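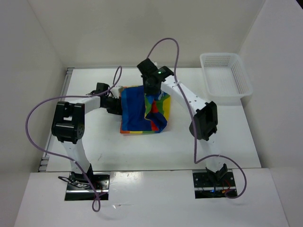 Figure 1. Crumpled multicolored cloth on a white tabletop.

Shared Laundry Rooms and Drying Time in Student Housing
Kidus Workneh, Mebrat Negussie, Verna Lyons
Supervisor: Tekle Zeleke

1. Background

Orkside is a student residence with 135 rooms and one laundry room in the basement. Residents often complain that the dryers are full in the evening, and many hang their clothes in their rooms instead. We wanted to find out how people dry their laundry and whether a booking sheet would spread the load over the day.

2. Method

We put a paper questionnaire under every door in December and left a return box by the mailboxes. We also kept a log of dryer use for 4 weeks, written down at the start of each hour between 8 a.m. and 10 p.m. Mebrat Negussie made the log sheets and Verna Lyons entered the answers. The building has 6 dryers. One was out of order during the first week, so that week is left out of the averages.

3. Results

The dryers were busiest between 6 p.m. and 9 p.m. Mornings were quiet — on several days no dryer was running before 10 a.m. Most residents who answered said they hang at least part of their wash indoors. Jeans and towels were the items they most often put in a dryer. Cost was the main reason given for hanging clothes, followed by worry about shrinking.

Several people wrote that finished loads are left in the machines. We had not asked about this, and the log does not show it, since we only noted whether a dryer was running.

4. Suggestions

A booking sheet for the evening hours should be tried for one term. We also suggest a folding rack in the unused storage room next door, which has a window that opens. The housing office at Dalow has asked for a copy of the log.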